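About Calloway Robotics

We test and repair small robot arms that work on kitchen counters and benchtops, close to people.
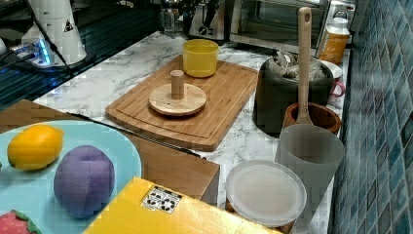
Calloway began as the service arm of Flirent, a firm that sold benchtop automation to cafes and food labs. In August of our second year an arm on the Jultholm contract dropped its load during a protective stop. The brake on the elbow joint had worn past its limit and the joint sagged before it held. A glass jug was broken. The operator was standing clear and was not hurt.

The fault log showed 212 stops on that arm before the brake slipped. Each had been cleared at the panel and none had been looked into. Most came from one cause: a cable routed too tightly at the base, which pulled on its connector whenever the arm reached across its own centreline. The cable fault wore out the brake.

We changed how we work after that, and the changes are still in place.

An arm that makes 3 protective stops in a shift is taken out of service until the cause is written down. Brakes are tested under load at every visit, with the arm extended. Cables are checked by hand through the full range of travel - a visual check at the home position does not count. Speed near people is held to 100 millimetres per second until 2 technicians have signed the release sheet.

Our test counters are set up with ordinary household items. Round, slippery and lightweight things show up grip faults that a steel test block will not.

Otent, our logging software, came out of the same review. It groups stops by joint and by arm position, and it will not let a repeated stop be cleared without a note. Customers can read their own logs at any time, including the entries that concern our mistakes.

Contact us | © Calloway Robotics | Back to top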